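## Small window in the bathroom: blind, handle and ledge

My bathroom has a single window and it must do everything: light, air and some privacy. When I moved in, I spoiled the first blind in 18 months, so I write down what I do now.

Before you touch the blind, open the window a little and let the steam go out. After a shower I wait until the mirror is clear. A damp blind that is rolled up will keep the smell, and later you get small grey spots at the fold.

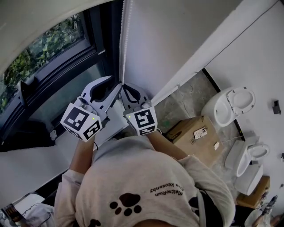
For cleaning, choose a dull day, as strong sun dries the soap before you can wipe it. Pull the blind fully down and go from top to bottom with a soft cloth, with almost no water. The side edges collect the most dust, and with a white roller blind beside a dark window frame like this one you will notice every mark. Keep the beaded chain straight while you work — if it twists, the blind rolls up crooked. I wash the chain last, with 2 drops of dish soap.

The ledge I wipe each evening, and I keep nothing on it. My neighbour Capucine keeps three plants on hers and must move them each time she wants to open the window.

For a stiff handle, try a little silicone spray on the hinges first. Do not force it.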